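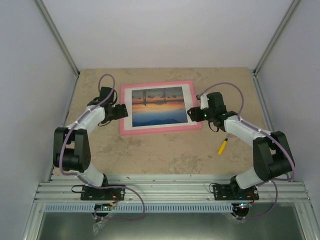
Picture hanging morning at Griltwood hall, a few notes before it slips my mind

Right, quick one as the newsletter goes off at four and I've only just sat down.

Walls in the long corridor are painted (finally) and the frames can go back up. We start at 9.30, doors on the Orkley side, the front ones stick. Bring a spirit level if you own one. We have 2 and one of them lies.

There are 73 pictures in the store. They won't all fit. Last time they went up in whatever order they came out of the boxes and we ended up with three harbours in a row and a cow. So this time, old village photographs nearest the kitchen, paintings along the middle, school work by the door where parents can find it.

Heights. Middle of the picture at eye level, say 57 inches off the floor, and no, not your eye level if you are very tall. Lay the row out on the floor first. Move things about. Have a cup of tea, look again, then pick up the hammer.

Hooks: two per frame for anything wider than your forearm. It stops them going crooked every time the door bangs. The brass ones from Bisiretti are in the biscuit tin, the plastic stick-on ones are for the school work only please. One came off in December and took a chunk of plaster with it.

Check the cord on the back before you hang. Some of it is older than me. If it feels dry or furry, cut it off and put new on, there is a reel in the drawer under the sink. Glass wants a wipe with a damp cloth, spray on the cloth and never on the glass, it creeps under the edge and marks the mount.

The big one of Wan bridge needs nearly as many people as it has arches. It is going on the end wall, above the radiator, which I know, I know, but the radiator hasn't worked in years.

Anything left over goes back in the store stood upright, face to face and back to back, with card inbetween. Not flat. Not under the chairs.

Finish by one as the dance class needs the floor. Soup after, and bread if someone remebers to get it. Spare picture cord, masking tape and soft pencils all welcome, leave them in the box by the coat pegs.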